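Search this forum
Enter keywords Go

Trays and baskets on a shared counter - what are you all using?

Posted Thursday, July 15, 2021 by lelier_lane

Hi everybody! I've been trying to get our counter under control since June, and I'm stuck on the question of baskets. We have a brown wicker tray, low and rectangular with a braided rope-like rim, and I love the look of it, but I keep wondering if something shallower or brighter would get people to put things back.

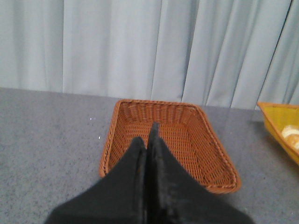

Brusau Toy Library - Sorting & Packing Team

I'd like one basket for the play food and one for the wrapping supplies, and I don't want to spend a fortune (we have 100 dollars to last us the year, bless us). Is the tight weave worth it, or do crumbs and fluff just settle in there forever?

kubo_mom_527 replied:
Oh, tight weave every time! Little things can't poke through the sides, and you can tip the whole tray over the sink and give it a good rinse if it's the synthetic kind. My only real gripe is with tape. Please don't keep your packing tape in the same basket as the toys - I did that for a whole winter and the edge of the roll picked up every bit of lint in the house. 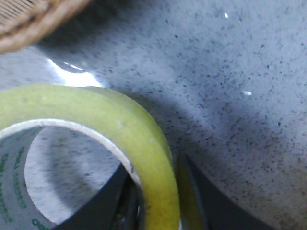 I fold the end of the tape under now, just a little tab, and it saves me so much picking with my fingernails. The roll lives in a drawer with the scissors.

zillex121 replied:
I have to disagree with you there, kubo_mom. If the tape goes in a drawer, it's gone. I'd leave it standing right out on the counter where you pack. As for baskets, I'm for the open plastic lattice, the yellow ones especially, as the dust falls straight through and the kids can spot them from across the room.

lelier_lane replied:
Well, you two have given me plenty to chew on, thank you! We do have a yellow one, so the play food has moved in there for now, and I'm leaving the tape out until somebody complains. 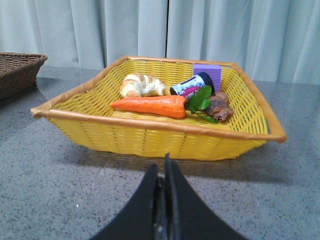

Croissant, carrot and a little can in the yellow basket.

kubo_mom_527 replied:
That is cheerful, I'll give you that. I still say drawer!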